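Search the notebook
Enter keyword Go

Bondero notebook: goalie ratings, second try
By Faisal Chaudhry

Picking up where the October pages stopped, with the goalies still too good and the old-time teams still winning far too many games by a single goal. I have a pot of tea and most of a Saturday-sized pile of box scores, so let's see how far this goes.
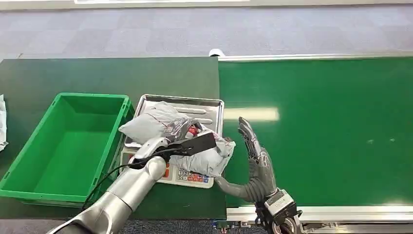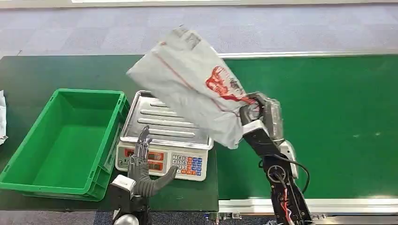
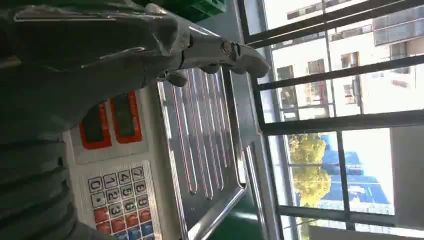 SKOSWOOD, December 16, 2023

Where things stood: Bondero (our hockey simulator, for anyone who has come in since the spring) gives every goalie one number, built from save percentage and then nudged to account for the season he played in. It works nicely when the season has proper shot totals. When it doesn't, which takes in most of the early stuff and a good many of the minor leagues I'm so fond of, the old code guessed the shots from the goals, and I'm a little embarrassed by how it did the guessing. It took the team's goals and multiplied by a fixed number. So a club that gave up very few goals was also credited with facing very few shots, and its goalie came out looking ordinary, while the poor fellow behind a terrible team was handed a mountain of imaginary shots and came out a star! Then I had put in a correction on top of that which pushed everybody up. No wonder we kept seeing 2-1 games.

The Mazandarani file has 1,894 games in it now, all typed in and checked against the standings. Of those, 866 have shots for both teams. I pulled out the 287 in that group where a goalie was changed partway through, as the sheets almost never say how the shots were split, and I'd sooner leave them aside than invent a split and forget I did it. That leaves plenty to fit on.

New approach, written down slowly so I can follow it in a month:

Shots against now come from the league's typical total for that season, moved up or down by the team's place in the standings. The move is small. I tried a big one first and the last-place teams were facing shots like a carnival booth.

Power plays are counted separately where penalties are listed. Where they aren't, leave it alone. (I had a default in there from last year. Took it out.)

A goalie with only a handful of games gets pulled toward the league average. I went back and forth on how hard to pull. The weak setting let a man with one shutout and no other starts walk off with the best rating in the file, which was charming, but he can't be starting in a playoff series. Went with the stronger setting.

Ran the Varkgate test series with this, same seed as before, three full replays. The scores look like hockey again. There was a 6-4 game in the first replay and a 5-0 in the second, and the one-goal games no longer pile up the way they did. Varkgate still wins the series every time, and I think that's fair enough, having looked at their defense pairs. The second-line center is scoring more than he should, though, and he was doing it under the old code too, so I don't believe the goalies are to blame for him. My guess is ice time. The engine may be giving him the first-line minutes whenever somebody is in the box.

Things I did wrong today, for the record: ran the first fit with home and road shots swapped in one season and spent a good hour admiring a road advantage. Fixed in the loader, and I've put a check there which complains if the home column adds up lower for a whole season. It may complain wrongly now and then. I can live with that.

Still to do:
- overtime. Old rules played the full extra period and the engine stops at the first goal
- look at the center's minutes, see above
- empty-net goals are still being charged to the goalie in the older files, I only noticed at the end
- rerun all the saved series once the empty nets are sorted, and please don't anybody post new brackets before then, the ratings will shift again

The old ratings are saved next to the new ones if you want to compare your own club. If a goalie you love has dropped a long way, write me a note with the season and I'll gladly look at his games.

Recent entries
Loading the minor-league box scores
Why the draft order kept repeating
Line changes and tired legs
Home ice, part two
Varkgate series: first replays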